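Robots at Work: How a Packing Hall Changed
A reading page for young visitors, from the Marbridge Learning Office

Marbridge is a company that packs wooden toys, puzzles and building blocks and sends them to shops. Its packing hall is in the town of Sargate. The hall has 182 workers, and it also has robots. This page explains what the robots do, how they learn a new job, and what has changed for the people who work beside them.

What is automation?

Automation means letting a machine do a job, or part of a job, without a person guiding every move. A dishwasher is one kind of automation. So is an elevator that stops at the right floor when a button is pressed. A person still decides what the machine should do. The machine then carries out the steps.

A robot is a machine that can be given many different sets of steps. The instructions are called a program. When the program changes, the robot's job can change too. A robot arm that stacks blocks in the morning may be given a new program and fill boxes in the afternoon.

What the work was like before

Before the robots came, each set of blocks was packed by hand. A worker took the blocks from a tray, stacked them in the right order, and placed them in a box. The worker then reached for the next tray. On a busy day one packing table could finish 200 boxes.

The work needed care, but it was also tiring. Reaching and gripping in the same way all day can make the wrists and shoulders sore. Workers changed places during the day so that they did not use the same muscles for too long. Even so, many went home with aching hands.

How a robot learns a job

A robot arm has joints, as a human arm does. The joints turn, and the stiff parts between them, called links, move. At the end of the arm is a tool. For picking up blocks, the tool is a gripper, with fingers that close on an object and open again to let it go.

Picking up a block is easy for most children. For a robot it must be planned in detail. The program has to answer many questions. Where is the block? How far should the fingers open? How hard should they press? Which way can the arm travel without bumping into anything?

At Marbridge, a new job is first tried on a computer. The computer draws a robot, a table and some blocks, and it works out how they would move if they were real. This is called a simulation. The simulation program used at Marbridge is named Fevura. If a block is dropped in Fevura, no block is broken. The team can set everything back to the start and try again.

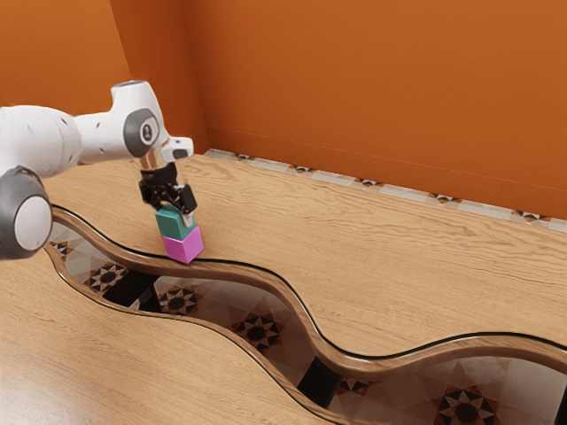
The team makes some of the practice tables difficult on purpose. A real packing hall has edges, gaps and corners, and a robot program must be able to deal with them. One stacking job was tried 867 times in simulation before it was given to a real arm. Each time, the team studied the result and decided whether to change the program.

A simulation cannot show everything. Real blocks may have a rough side, or a little dust on them, or be slightly larger than they should be. For this reason, every program is also tested slowly on a real arm, with a trained worker standing by at the stop button.

What the people do now

Some jobs in the hall have changed a great deal. Sum-yee Chiu packed blocks by hand for many years. She is now a robot operator and looks after three arms. At the start of her shift she checks the gripper fingers for wear, loads the trays, and starts the program. If an arm stops, she finds out why. Sometimes a block is lying on its side. Sometimes a tray has been put in backward.

"I know how the blocks should sit in the box, and the robot needed somebody who knew that," she says. "I had to learn to read the screen. That took me most of a winter."

Chia-jung Tam works in the room upstairs, where the simulations are made. Part of the job is to come down to the hall and watch. Operators often notice things that are missing from the computer model, and these are added to the next version.

Other jobs have changed very little. People still check painted toys by eye, repair damaged boxes, drive the delivery trucks, and answer letters from shops. Soft toys are still packed by hand. They bend and squash in ways that are hard for the robots to manage.

Is everyone pleased?

Workers at Marbridge have different opinions about the robots. Many say that their hands and shoulders hurt less. Some miss the old packing tables, where it was easy to talk while working. Others were worried that there would be no job left for them. The company offered training to every packer. Most accepted it, and a few chose to move to other work in Sargate.

These are important matters in any workplace that brings in machines. A robot may save time, but people must decide how that time is used, who will be trained, and what happens to a worker whose task is no longer needed. At Marbridge, workers and managers meet every April to talk about such questions. Plans for new machines are shown at that meeting before anything is bought.

Staying safe

Each large robot arm works inside a marked area. If a person steps over the line, the arm stops. Operators tie back long hair and do not wear loose sleeves. Visitors stay on the walkway with their guide at all times.

Words to know

Automation: using a machine to do a job without guiding every move.
Gripper: the tool on a robot arm that holds things.
Joint: a place where a robot arm can turn or bend.
Link: a stiff part of a robot arm between two joints.
Operator: a person who runs and looks after a machine.
Program: the instructions a robot or computer follows.
Simulation: a computer model used to try something out.

Next page: The Yen Sorting Line, and how it reads labels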